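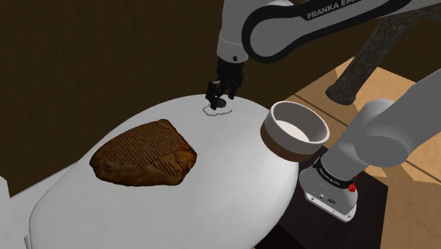 4.2 What changed for the packers

I spent most of January at Plarna's packing hall in Teltmont, and I'll admit I went in expecting people to talk about losing their jobs. A few did. Mostly, though, they wanted to tell me about waiting! Before the arms came in, a packer set her own pace and could bank a few spare minutes before lunch. Now the arm sets it, and when it stops over a tray she stops too – hands in her lap, looking at the light on the panel.

We logged 2633 stops over the study period, and 641 of them were cleared by the packer herself without calling a technician (see Szabó for a similar pattern in bakeries). That's skilled work, and it isn't in anyone's job description or pay grade. The Skurnia scheduling software files it all under "idle."

Setups were first tried in simulation, as in Figure 3, and I found it useful to bring those renders to the interviews. People got chatty right away about reach, and about where they'd want to stand.

Figure 3. Simulated tabletop with a Franka Emika arm, gripper pointing down; a bowl stands near the right edge.

Of the 70 packers we talked to, the ones on nights were the most relaxed about the arms, and I don't have a good explanation for that yet. I come back to it in Section 5.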